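# Drokine home carbonator: review after a month of use

1/16/23

I bought the Drokine in December to replace canned fizzy drinks in my household. The aim was to cut out sweeteners, both sugar and the artificial kind, without giving up the bubbles. The notes below cover the machine, its bottle, the two flavour concentrates sold with it and the running of it. I paid the full price and have had no contact with the maker.

## What is in the box

The machine, one bottle with a screw cap, a gas cylinder, a spare seal and a leaflet. The leaflet is short and clear on everything except descaling, which it doesn't mention. The bottle must not go in the dishwasher or be filled with hot water.

Assembly means removing the back panel, screwing in the cylinder by hand and clicking the panel back on. The cylinder thread is slightly coarse and can cross if started at an angle. Turn it backwards until it drops, then forwards.

## Carbonation

The machine has no electronics. Gas is released while the button is held down and a relief valve opens when the bottle is at pressure. The valve on my unit buzzes clearly and opens at a consistent point.

I use 6 short presses for tap water straight from the fridge, which gives a level of fizz close to a tinned drink. Water at room temperature takes up noticeably less gas for the same number of presses and goes flat sooner. This is a property of the gas, and any machine of this type will behave the same way. Chill the water first. Adding concentrate before carbonating causes foaming through the valve and is warned against in the leaflet. I tried it once and spent the evening cleaning the nozzle.

A bottle left capped in the fridge overnight keeps most of its fizz. After a second night it is only fit for diluting squash. 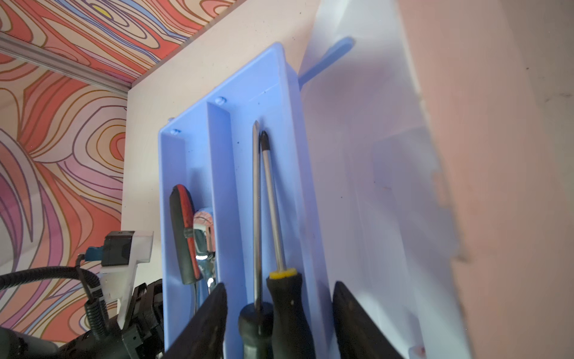

The bottle locks into the machine with a quarter turn, and the collar that holds it is the weakest part of the design. It is thin plastic with two lugs, and on my unit one lug had a moulding burr that stopped the bottle seating fully. The symptom was a hiss at the neck and weak fizz. I filed the burr off and the leak stopped. The collar is held by two screws, and reaching them needs a long, slim driver. A grip like the red and black rubberized one on the tool in the blue tray is worth having, as the screws are tight and a smooth handle slips in damp hands. Fit the spare seal while the collar is off. Do not overtighten when refitting.

## Flavour concentrates

Two ranges are sold for the machine, and they differ a good deal.

**Irum** is the sugar-free range. The label lists sucralose and acesulfame K as sweeteners. The cola is thin at the recommended dose and has a lingering sweetness at the back of the tongue that I find unpleasant. The lemon is better, as the acid covers most of it. Half the stated dose is enough for the lemon. Halving the cola leaves brown water.

**Wisov** is unsweetened: fruit acid, natural flavouring and water. It tastes sharp at first to anyone used to ordinary soft drinks. I disliked the grapefruit for most of the first week and now prefer it to everything else I have tried in the machine. The ginger is faint. Neither leaves a film on the bottle, whereas the Irum cola does.

I make no claims about the health effects of either. My reason for avoiding sweeteners is that they kept me wanting sweet drinks, and that has eased since I switched to the unsweetened range. One person's month proves very little.

## Running costs and cylinders

My first cylinder lasted 13 days with heavy use. I ran it hard on purpose, and a household drinking a bottle a day should do better. Replacement cylinders are sold by exchange, and the thread also takes the Mulder cylinder, which my local hardware shop stocks. I noticed no difference in the result. Check the washer on exchanged cylinders, as one of mine arrived without it and vented when fitted.

## Faults and irritations

- The drip tray is shallow and overflows after a few spills.
- The bottle has a narrow neck and needs a proper brush.
- The fill line is moulded in clear plastic and hard to see in poor light.
- The back panel rattles when the button is pressed.

## Rating

Carbonation is good, build quality is fair, and the collar needs a revision. I would buy the machine again with the Wisov grapefruit and leave the Irum cola on the shelf. Anyone unwilling to take a screwdriver to a new appliance should check that the bottle seats properly on the first day and return it if there is a hiss.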